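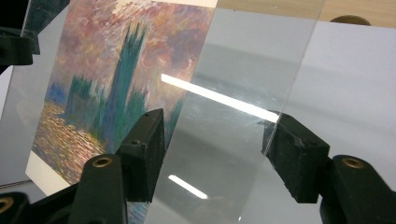

Transparent objects are a difficult case for a policy that learns from a wrist camera, and this page explains how I record demonstrations for them. The task is to take a clear sheet in the gripper and bring it next to a printed card. I call the task set Magsi. A clear sheet gives the camera very little to hold on to, so most of what the network can learn must come from other signs: the bright line along the edge of the sheet, the two white reflections of the lamp on its surface, and the way the pink sky of the painting looks a little washed out where the sheet stands before it. If these signs are missing in your recordings, more recordings will not help you.

I assume that you already have a hand-held gripper with a camera, and that you can train a simple imitation policy from it. My training code is called Hokska, but any common diffusion policy code will do.

Step 1. Choose the background

My first set was made on plain white paper only. The loss went down nicely and the policy was bad. It closed the jaws beside the sheet, or it closed them too early.

Put a picture with many colours and short, dense strokes behind the sheet in a part of the recordings. A reproduction of an Impressionist painting is very suitable. Where the sheet covers the picture, the colours change slightly, and at the border of the sheet there is a clear jump between the two. Keep some white in the view also, so that the policy meets both conditions.

Do not use the same card in all recordings. I made this mistake, and the network learned where the tower was.

Step 2. Set the light

Use one strong lamp from above and leave it on during the whole session. The reflection moves over the sheet when the hand moves, and this movement tells the network how the sheet is turned. I tried a soft light from all sides, which looks better to a person, and the reflections were almost gone.

Between sessions, move the lamp. Within a session, do not touch it.

Fix the exposure of the camera by hand. With automatic exposure the whole image becomes darker when the reflection enters, and this confuses the training more than I expected.

Step 3. Do not clean too well

I used to wipe the sheet before every recording. Now I wipe it only at the start of a session. Smudges and fingerprints are part of the real work, and they make the surface easier to find. But please test with a clean sheet too, or your result will be too optimistic.

Step 4. Record

One demonstration goes like this:

Start with open jaws, with the sheet fully in view.
Come near slowly and stop for a moment before closing.
Close until the flat faces of both jaws are on the sheet. Do not press harder after this.
Lift, and hold the sheet upright in front of the card.
Wait 2 seconds, then end the recording.

The short stop before closing is important. Without it the policy mixes the approach and the grasp, and it starts to close while it is still moving.

I recorded 200 demonstrations for the first version. They gave 2,956 short training pieces after I cut out the parts without movement. Keep 40 demonstrations apart for checking, and choose them by session, not by chance. If pieces from one session are in both groups, the numbers look much better than they should.

Step 5. Train and check

Train with small random changes of colour and brightness, but do not use random erasing. It can remove the thin edge line, and then the label of the action has no visible cause in the image.

To see what the policy looks at, I make a simple test. I cover one region of the input image with grey and see how much the predicted action changes. In the first version the strongest region was the card. In the later one it was the edge of the sheet and the area between the jaws. I have only done this test with my own sheets, so I cannot say if it is the same for thick glass or for bottles.

If the predicted closing time jumps from one frame to the next, look first at the exposure setting, then at the stop in step 4.

Comments

zarier_lab: Does it work with a depth camera added? Ours gives holes everywhere on glass.
Author: I had the same holes. I left depth out completely.

mk: Thank you for step 3, I was cleaning like a madman. Which learning rate did you take?
Author: The standard one of the code, I did not change it.

pellet: Splitting by session cost me twelve points of success rate on paper. Painful but correct.

Related pages

Calibrating a hand-held gripper, part one
Steria: a small tool for cutting demonstrations
Why my policy closes too early
Matching time stamps of camera and jaw width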